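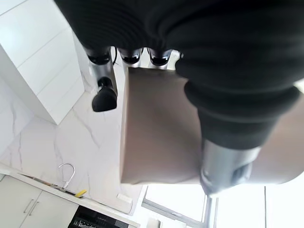

Robot Cell Technician (part-time, fixed term)
Skunus, Wustov site
20 hours a week, on site, 15 months
Reports to: Ravinder Perron, Cell Operations

What the job is

Skunus has one kitchen cell. It consists of a two-armed robot with a hand on each arm, a working kitchen with a sink, and the cables and software that hold these things together on a good day. We need a person to keep it running. You would set it up in the morning, check it between sessions, repair what you can and tell us plainly when something is past repair.

You may have read that robots of this kind are about to take over the household chores. We would like applicants who have doubts about that. Our cell picks up lids, boxes and other kitchen things and puts them somewhere else, and it needs a lot of attention to do so. If you saw a two-minute video from any company in this field and wondered how many tries were left out, we'd like to hear from you. The last round of applications for this post had a great many letters about the future of humanity and very few that mentioned a screwdriver.

A normal day

The first hour is checks. The arms are powered up one at a time and taken to their home positions. You watch and listen while they move. Then you go over each hand, finger by finger, looking for play in the joints and wear on the tips. The fingertips are the part we replace most often. A tip that has started to turn on its finger will still pass the software check, which only knows where the motor thinks it is, so please don't believe the green light until you've put your own fingers on it.

Next come the sleeves. We cover parts of the arm in knit fabric to keep crumbs and splashes off the joints. A sleeve that has crept down toward the hand can bunch up under the cuff and get pinched when the wrist bends. It has to be pulled straight, and then the wrist has to be run through its full range before the operator starts work. Sleeves get washed. They shrink a little, whatever it says in the catalog.

After that you walk the cables. Each wrist has a loop of cable that needs enough slack for the hand to turn over and little enough that it doesn't catch on the faucet. We have tried clips, wrap, tape and a bracket that Kirsten Perron made at home. The bracket lasted longest. You're welcome to try something better, and you will be asked to run it for 40 hours before anyone says it works.

Between sessions you reset the kitchen, wipe the counter and the hands, and write up what happened. Writing up matters a great deal here. "Right hand acting weird" was a real entry in June and cost us two days.

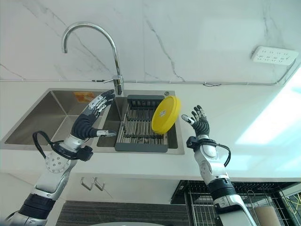

Work at the sink is the hardest on the equipment, and it will take up most of your time. The hands are splash resistant according to the people who sell them. We treat them as if they weren't. Sessions at the sink are run dry unless Ravinder has signed off on water, and after any wet session the hands come off the wrists, the connectors are opened and everything is left on the drying shelf overnight. You will hear arguments for skipping this step. They usually come from whoever has a demo the next morning.

The drainer is a fussy spot for another reason. To get at something in the rack, both arms have to come in low and close together, and the thumbs are what hit the bars first. The collision limits in the software are set cautiously, and the arms stop more than the operators would like. Part of your job is to leave those limits alone when you are asked, nicely, to loosen them. Changes go through Ravinder in writing.

Calibration

We calibrate the arms once a week and after any hand swap. It takes most of a morning if it goes well. The maker's guide gives a much shorter time, and we have never matched it. You'll get our own procedure, which is longer and duller and gives the same answer twice in a row.

The cameras are calibrated separately. Strong sun through the window throws off the results, so this gets done early or with the blind down. If you find that a camera has moved, look for the cause before you correct for it. Correcting is easy and will hide a loose mount for weeks.

Repairs

You would handle:

Fingertip and finger replacement
Wrist connectors and cable runs
Hand removal, cleaning and refitting
Sleeves and cuffs, including some plain sewing
Fuses, power supplies and emergency stop testing
Small repairs to the kitchen itself, such as hinges and handles, which take a beating

You would not open the shoulder or elbow joints. Those go back to Hetex under the service contract. Hetex is quick to answer the phone and slow to return parts, and you will need to keep a record of what was sent and what was promised. Ask for promises by email.

We keep a small stock of spares in the Baldursdóttir building, across the yard. The stock list says there are 50 fingertips. Go and look before you plan your week around them.

What we need from you

Two or more years of hands-on work with machines that move. It doesn't have to be robots. Copier repair, bike shops, packaging lines, stage lifts and dental chairs would all be relevant, and we would take a good appliance repairer over someone who has only worked in simulation.

You should be able to read a wiring diagram, use a multimeter, crimp a connector that stays crimped, and follow a lockout procedure without being watched. You should be comfortable typing commands into a terminal from a written sheet. Programming is handled by others, and nobody will ask you to train a model.

You should be able to lift 20 pounds to chest height, which is what it takes to support part of an arm while the bolts go in. There is usually a second person for this. If there isn't, you wait for one. If you need adjustments to do any part of this job, tell us and we'll talk about it properly.

Clear written English is a must. Short entries are fine. We want the time, the joint, what you saw and what you did. Guesses are welcome if they're labeled as guesses.

What would help

Experience with gloves, tendons, small actuators or prosthetic hands. Some sewing. A habit of keeping the old part until the new one has run for a day.

What we can't offer

There is little chance of promotion, as the cell is one machine in one room. The term is 15 months and we don't know what comes after it. Anyone who tells you in the interview that it is sure to be extended is being kind. The room gets warm in summer. The work repeats itself, and on many days your best result will be that nothing in the log is interesting.

You will also have visitors. Some of them will ask whether the robot can cook. Please tell them the truth.

What we can offer

Hourly pay at the Skunus technician rate, sent to you with the application form so you can see it before you put in any effort. Paid holidays on the same terms as full-time staff. Hours can be spread over three, four or five days, as long as one of them includes the weekly calibration. Tools are provided, and there is a small budget you may spend without asking. Two weeks of overlap with Kirsten, who has looked after the cell until now and is moving to the test bench upstairs. She has strong views about thread lock. They are worth hearing.

You would also have the right to stop the cell. If you say it is unfit to run, it doesn't run that day, whoever is visiting. This is written into the job description and has been used.

How to apply

Send a resume and one page, no more, describing a machine you kept going longer than it deserved. Tell us what kept breaking, what you tried first and why that didn't work. We read this page before the resume. A cover letter isn't needed.

People we invite will spend half a day with us. You will remove and refit one hand under supervision, trace a cable fault that we have put in on purpose, and write a log entry for each. We pay for the half day at the same hourly rate whether or not you get the job. There is no personality test.

Applications go to Ravinder Perron, Cell Operations, Skunus, Wustov, by 25 Oct 2019. Late ones will be read only if the post is still open. Questions about the daily work can go to Kirsten Perron at the same address. She answers after the morning checks are done.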